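Besuch bei Grornholm: Zweiarmige Manipulation im Versuchsbetrieb

Bericht vom Tag der offenen Tür im Juni

Grornholm hat im Juni zum zweiten Mal seine Versuchshalle für Fachbesucher geöffnet. Das Unternehmen entwickelt Handhabungslösungen für Kommissionierung und Kleinteilelogistik und war bisher vor allem durch Greiferbacken und Adapterplatten bekannt. Die Robotikabteilung besteht erst seit 3 Jahren. Angemeldet waren mehr als 100 Personen, überwiegend aus Instandhaltung, Anlagenplanung und Hochschulen. Einlass war um 9 Uhr, die erste Führung begann um 9:30 Uhr.

Die Begrüßung übernahm Elsa Kvam, Leiterin der Versuchsabteilung. Sie beschränkte sich auf die Hallenordnung und den Ablauf: drei Stationen, je Station eine knappe Stunde, Fragen jederzeit. Eine Firmenpräsentation gab es nicht, was dem Zeitplan gut bekommen ist.

Station 1: Greiferprüfstand

Der Prüfstand dient der Dauererprobung von Parallelgreifern. Gefahren wird ein Zyklus aus Schließen, Halten, Öffnen und Referenzieren, aufgezeichnet werden Motorstrom, Backenposition und Temperatur am Gehäuse. Nach jeweils 500 Zyklen wird die Nullposition gegen ein Endmaß geprüft. Die Auswertung erfolgt mit dem hauseigenen Programm Adach, das die Stromverläufe übereinanderlegt und Abweichungen vom Mittelwert markiert.

Interessant war die Diskussion über die Backenbeläge. Grornholm hat mehrere Elastomere verglichen und setzt inzwischen einen weicheren Belag ein als im Vorjahr. Der Verschleiß ist höher, dafür sinkt die erforderliche Haltekraft bei dünnwandigen Kunststoffteilen. Konkrete Standzeiten wollte man nicht nennen. Die ausgebauten Beläge lagen zur Ansicht aus und zeigten den Abrieb deutlich auf der Innenkante, also dort, wo der Griff selten exakt parallel zur Werkstückwand erfolgt.

Station 2: Zweiarmzelle für Körbe

Die zweite Station war für die meisten Teilnehmer der eigentliche Anlass der Reise. Im Projekt Mkhize untersucht Grornholm das Einordnen kleiner Körbe mit zwei Armen auf einem gemeinsamen Arbeitstisch. Die Arme sind an den hinteren Ecken montiert und greifen von dort über die Arbeitsfläche. Die Körbe liegen verteilt auf dem Tisch und sollen auf einem länglichen Holztablett in der Mitte in einer Reihe stehen. Betreut wird das Projekt von Ashraful Gunawardena, der die Vorführung auch kommentierte.

Verwendet werden zwei Korbtypen: farbige, durchscheinende Körbe mit gerippten Wänden und schwarze mit durchbrochener Wandung. Für die Bildverarbeitung sind beide auf unterschiedliche Weise unangenehm. Bei den durchscheinenden Körben hängt der erkannte Rand stark vom Lichteinfall ab, bei den schwarzen fehlt auf der dunklen Arbeitsfläche der Kontrast. Tiefenwerte sind in beiden Fällen lückenhaft. Gunawardena verzichtet deshalb auf ein klassisches Korbmodell mit Lageschätzung. Die Steuerung wird stattdessen aus vorgeführten Bewegungen angelernt.

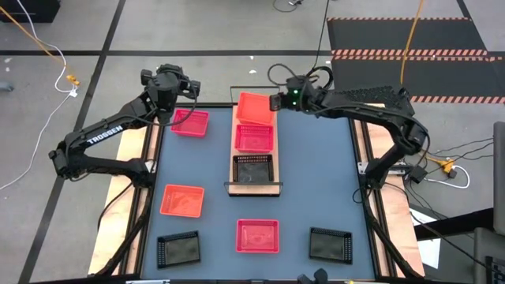 Für den ersten brauchbaren Stand wurden 50 Vorführungen aufgenommen, jede mit anderer Ausgangslage der Körbe. Die Bediener wechseln sich dabei ab, damit sich keine persönliche Handschrift in den Bewegungen festsetzt. Abgebrochene Durchgänge werden getrennt abgelegt und nicht in das Training übernommen. Über diese Trennung wurde länger diskutiert. Ein Teilnehmer wandte ein, dass gerade die Korrektur nach einem Fehlgriff wertvolle Information enthalte. Gunawardena stimmte dem zu, will aber zunächst einen sauberen Grundstand haben und Korrekturbewegungen später gesondert aufnehmen.

Die Aufteilung zwischen den Armen folgt keiner festen Regel. In der Regel übernimmt der Arm, auf dessen Seite der Korb liegt. Bei Körben nahe der Mittellinie entscheidet die trainierte Steuerung, und hier treten nach Auskunft des Projektleiters die meisten Zögerbewegungen auf: Beide Arme nähern sich, einer zieht zurück. Eine überlagerte Abstandsüberwachung begrenzt die Geschwindigkeit, sobald die Handgelenke einen Mindestabstand unterschreiten.

Als zweite Schwierigkeit nannte er das Absetzen. Ein am Rand gegriffener Korb neigt sich, und die Bodenkante setzt einseitig auf. Wird der Greifer zu früh geöffnet, rutscht der Korb gegen seinen Nachbarn und verschiebt die Reihe. Gelöst wird das derzeit durch langsames Absenken und eine kurze Haltezeit vor dem Öffnen. Eine Kraftmessung im Handgelenk ist vorgesehen, aber noch nicht umgesetzt. Über den Motorstrom allein lässt sich der Bodenkontakt bei so leichten Teilen kaum zuverlässig erkennen.

Die Taktzeit wurde auf Nachfrage als nachrangig bezeichnet. Für einen Produktiveinsatz wäre der Ablauf zu langsam, was niemand in der Runde bestritt. Ein Vertreter der Firma Atach, die Sortieranlagen für Mehrwegbehälter plant, fragte nach der Übertragbarkeit auf gestapelte Ware. Dazu liegen noch keine Versuche vor. Ineinander gesteckte Körbe müssten vor dem Greifen vereinzelt werden, und dafür reicht die verfügbare Fingerlänge nach Einschätzung des Projektteams nicht aus.

Station 3: Datenablage und Nachbearbeitung

Die letzte Station fand im Besprechungsraum über der Halle statt. Kvam zeigte, wie die Aufzeichnungen aus der Zelle abgelegt und geprüft werden. Zu jedem Durchgang gehören Kamerabilder, Gelenkwinkel beider Arme, Greiferöffnung und ein kurzes Protokoll des Bedieners. Die Zeitstempel stammen aus einer gemeinsamen Quelle. In einer früheren Ausbaustufe war das nicht der Fall, und ein Teil der damaligen Daten musste wegen des Versatzes zwischen Bild und Gelenkwinkel verworfen werden.

Die Sichtprüfung erfolgt weiterhin von Hand. Ein automatischer Filter sortiert lediglich Durchgänge aus, in denen Bilder fehlen oder ein Gelenk seinen Grenzwert erreicht. Ob ein Korb ordentlich steht, beurteilt ein Mitarbeiter am Bildschirm. Die Kriterien dafür sind auf einer Seite zusammengefasst und wurden verteilt. Für eigene Vorhaben ist dieses Blatt vermutlich das nützlichste Mitbringsel des Tages, insbesondere der Abschnitt über Grenzfälle, etwa Körbe, die mit einer Ecke über den Tablettrand stehen.

Organisatorisches

Die Gruppengröße war an Station 1 angemessen, an der Zweiarmzelle zu groß. Aus der hinteren Reihe war vom Greifvorgang wenig zu erkennen, und die Erläuterungen gingen zeitweise im Hallenlärm unter. Ein Monitor mit dem Kamerabild der Zelle wäre für die nächste Veranstaltung sinnvoll. Die Parkplätze am Werkstor waren um 9 Uhr belegt, wer mit dem Auto kommt, sollte die Fläche hinter der Warenannahme ansteuern.

Die Vortragsunterlagen zu Station 1 und 3 werden den Teilnehmern per E-Mail zugeschickt. Zum Projekt Mkhize ist ein schriftlicher Zwischenbericht in Arbeit, ein Termin dafür wurde nicht genannt. Die Führung endete um 13 Uhr.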